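The Slow Business of Cardamom Buns

The ovens at Brudby go on at 3 in the morning, and the first thing into them is always the cardamom bun. The bakery has made it since opening day. It sells 244 of them on an ordinary Thursday, and by the time the lunch crowd comes in the tray is usually down to crumbs and pearl sugar.

Cardamom came to northern baking by ship, a long way from the wet hill forests of southern India where the plant grows wild. It has stayed there for centuries. Swedes and Finns put it in coffee bread, Norwegians put it in waffles and holiday cookies, and bakers in American towns settled by those families have kept on using it. In much of the rest of the country it is still the jar at the back of the cupboard, bought for one recipe and forgotten.

Brudby buys its spice in the pod from Piranel, a small importer that deals in cardamom, saffron and not much else. The pods arrive green and tightly closed. Inside each one are small, sticky black seeds, and those seeds are what the bakery is paying for. The husk has little flavor and goes in the compost, or into a jar of sugar if somebody remembers.

The seeds are cracked the same night they are used. A fine powder disappears into the dough, so the bakers stop while the pieces are still coarse enough to bite into. Customers new to the bun sometimes ask if there is pepper in it.

Milk comes next. It is warmed with half of the cracked seed and left to stand, covered, for 30 minutes. Then it goes into the flour along with yeast, sugar, salt and an egg. The butter waits until the dough has come together and started to pull away from the sides, and it goes in a few pieces at a time. Add it all at once and the dough turns greasy and takes twice as long to recover.

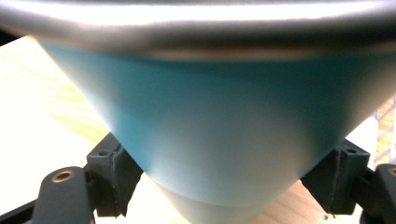
Can the dough be made the day before?

Most bakers prefer it that way. A night in the refrigerator firms up the butter, which makes the dough easier to roll, and the cardamom tastes stronger in the morning. Cover it well so the surface doesn't dry out, and use it within a day.

The filling is plain. Soft butter, brown sugar, a pinch of salt and the rest of the seed are beaten to a paste and spread thin, right out to the corners. The dough is folded in thirds like a letter, rolled again and cut into long strips. Each strip is stretched a little, wound twice around two fingers, and the loose end is pulled over the top and tucked underneath. New staff tend to wind too tightly, and their buns rise up in the middle like little towers. They taste the same and are sold at a discount by the register.

After shaping, the buns need roughly 30 minutes in a warm room. In winter they may want longer. A bun that is ready holds a shallow dent when pressed with a fingertip. Then it gets a brush of beaten egg and a hot oven, and comes out when the edges are a deep brown and the underside sounds hollow. Syrup goes on right away, while the crust will still take it in.

Not every shop does it this way. Bach, the older bakery across the river, ties its buns in a flat knot and skips the syrup, finishing them with sugar and chopped almonds. The crumb is drier and holds up better in coffee. Stostent, a café that opened in April, bakes its version in muffin tins so the butter that leaks out fries the bottom of the bun. People in town have their favorites and will argue the point.

At home, the main thing is to buy pods and open them yourself. Crush them lightly under the flat of a knife, pick out the seeds and pound them in a mortar. Discard any that are pale and dry. Leftover buns freeze well on the day they are baked, and a few minutes in a low oven will bring them back.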